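Florora Fold-Up Play Mat – the big bright one

I'm Liis, I run this little shop from the back half of my house, and this mat is the thing I get the most emails about. So here's the long version, grab a cuppa.

It's a big, loud, cheerful play mat covered in cartoon animals. I first ordered two of them from Florora in April, thinking one would sit on the shelf for months. One went to my sister-in-law Ilze Lūse and the other never left my lounge room. I've restocked a fair few times since!

What it's like to live with

The mat is soft enough to bend, and mine spends half its life draped over the grey sofa. It goes over the seat and up the back in one curve, and the kids' bits and pieces get tipped out on top instead of down between the cushions (if you've ever fished a crayon out of a sofa you'll know). The colours are proper colours too – pink, purple, yellow, blue, orange, red, all in big square panels. My favourite is the bear in the blue mouse-eared hood with the little yellow ducks around him. My youngest is firmly on team rabbit.

I keep a pale pink cardboard box on it for the small stuff. At the moment it's got the light stick with the red glowing tip and a golden-yellow mesh ball in it, and that box gets carted all over the house.
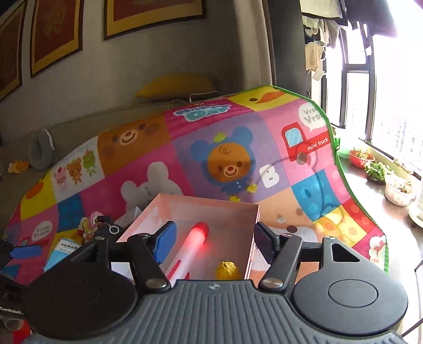

Size, weight and the boring bits

Opened out flat it's 200 cm on the long side. The parcel weighs 900 g, so it's no drama to carry home from the post office. It comes rolled in a paper sleeve, and you might get a bit of a curl at the ends for the first day or so. Leave it flat overnight with a few books on the corners.

For cleaning I use a damp cloth and a squirt of dish soap. Please don't put it in the dryer. Senad Jurić, who bought one for his twins, tried it on low and wrote to me very sadly afterwards.

Which print will I get?

They all come in the same bright mix, but the cutting varies from batch to batch, so your panels may start and finish in different spots to mine. The fruit is a hit with the toddlers. There's a big red apple with a green leaf, and a small orange smiley character next to it that my neighbour's little girl says goodnight to.

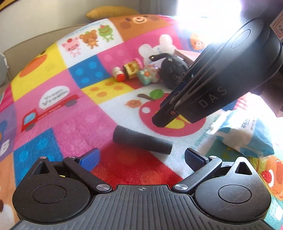
The red apple and its little orange neighbour, with a black cylinder lying nearby.

Ordering

Stock code is 572. Pop it in the notes if you're ordering by email and I'll put one aside for you. Pick-up is fine any time after 4 pm, just knock loudly.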